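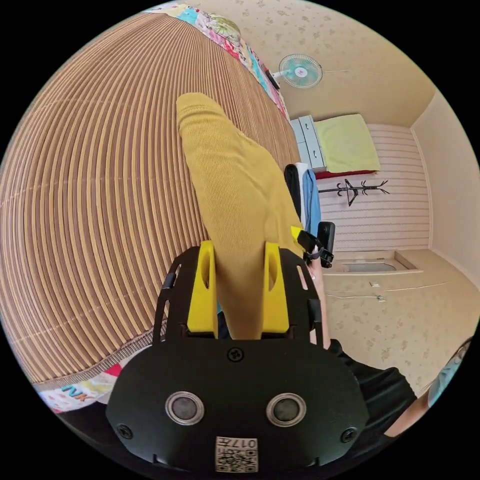

A reader of our bedding pages wrote in to ask whether a woven sleeping mat has to come off the bed every time the smaller cloths and covers are folded. Trillow, as the message was signed, had been rolling the mat up each morning and folding on the floor, and found that the edges of the mat were beginning to split.

The mat may stay where it is. Frequent rolling is harder on the weave than light folding work carried out on top of it, and a mat laid over a quilt gives a surface firm enough for most household cloths. The procedure that follows is the one taught in the Itent home care course at Stondgate. It applies to corduroy, which needs slightly more care than plain cotton, but it may be used for other ribbed fabrics as well.

Before you begin

Clear the mat of pillows and loose items. Wipe it in the direction of the weave with a barely damp cloth and let it dry fully. Smooth the quilt underneath by drawing its edges outward from each side of the bed. A ridge in the quilt will show through the mat and will leave a crease in whatever is folded on top.

Check that the corduroy is completely dry. Cloths put away damp may develop an odor, and the ribs will flatten unevenly. Dark or strongly colored corduroy should be washed separately at least once before it is placed on a light quilt or mat.

Folding a corduroy cloth into a strip

1. Shake the cloth once, away from the bed, to release lint.

2. Lay it on the mat with the ribbed side down and the ribs running away from you. Stroke the back of the cloth flat with an open hand. Do not pull at the corners, as corduroy stretches more readily across the ribs than along them.

3. Bring the left edge to the center line, then the right edge, so that the two meet without overlapping. The ribs should remain parallel to the long sides.

4. Fold one half over the other along the center line. The result is a strip 4 layers thick. Press lightly with the palm, beginning at the middle and working toward each end.

5. Turn the strip over and check the outer face. If a rib has twisted under the fold, open the last fold only and lay it again.

6. For drawer storage, fold the strip in half across its length. For shelf storage, leave it long and place it flat.

When the cloth slips or crumples

Most difficulties arise at the edge of the bed. A cloth that hangs over the side will draw the rest after it, and the folds already made will open. Work well inside the border of the mat and keep the unfolded part of the cloth supported at all times.

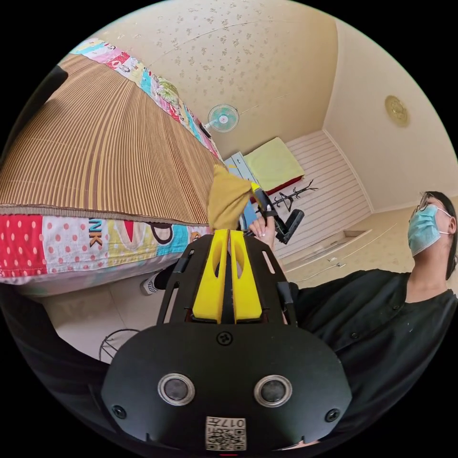
If the cloth has gathered into a heap, do not attempt to correct it fold by fold. Lift it by two neighboring corners, let it hang until the ribs fall straight, and return to step 2. Cloths that crumple repeatedly have often been dried too quickly. Hanging them overnight before folding usually restores enough body to hold a crease.

Small cloths may be folded while seated beside the bed. Larger covers are better handled standing, with the work at the middle of the mattress.

Care of the mat and quilt

Once folding is finished, brush the mat with a soft brush, following the stripes – lint from corduroy settles between the slats and is difficult to remove later. Lift each corner of the mat in turn and check the quilt beneath it. Patchwork seams should lie flat. Loose threads are to be trimmed, never pulled.

The mat should be aired once a month in warm weather. In most homes it may be put away in November. Roll it with the finished side outward, tie it at both ends with cotton tape, and store it upright in a dry closet. A mat that has become stiff may be left unrolled in the room for a day before use.

Quilts with printed panels should be turned at the same time, so that the prints do not fade on one side only. Wash them in cool water with a mild detergent and dry them out of direct sun.

Instructions for folding fitted sheets and pillow covers are given on separate pages of this series.

Itent Home Care, Stondgate
Page last reviewed 11 June 2018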